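Stoltside Residents' Association
Minutes of the February Meeting

The chair, Pieter De Haan, called the meeting to order at 8 p.m. Minutes of the prior meeting were approved as read.

Item 1. Bus shelter on Hundstead Road. The town has agreed to replace the roof panels.

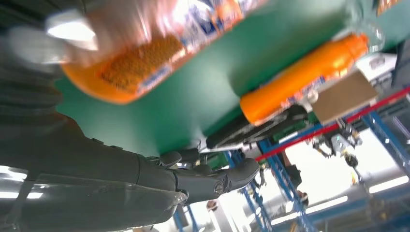 Work is to start once the permit is posted. The bench will stay in its present place.

Item 2. Accounts. The balance stood at $2,879. The Wuyts invoice for snow removal was approved for payment.

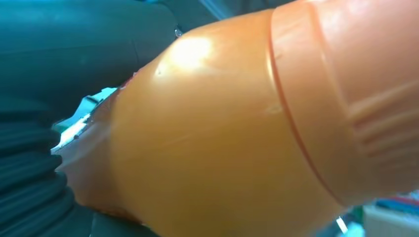 Zodadmont asked whether the invoice covered the side lanes. The chair confirmed that it did.

Item 3. Parking. Permit renewals are due by the end of the month.

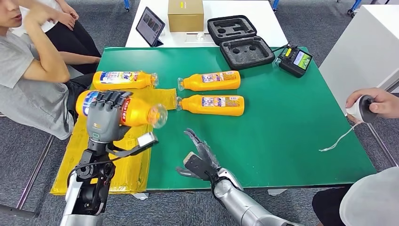 Households may hold no more than two permits. Late forms will be returned.

Item 4. Street trees. A motion to plant four maples was moved and seconded.
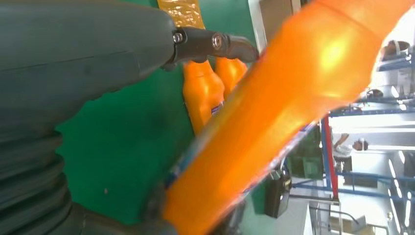
Wuyts objected that the roots would lift the sidewalk and asked for a smaller species. The motion was tabled.

Adjourned at 9:15 p.m.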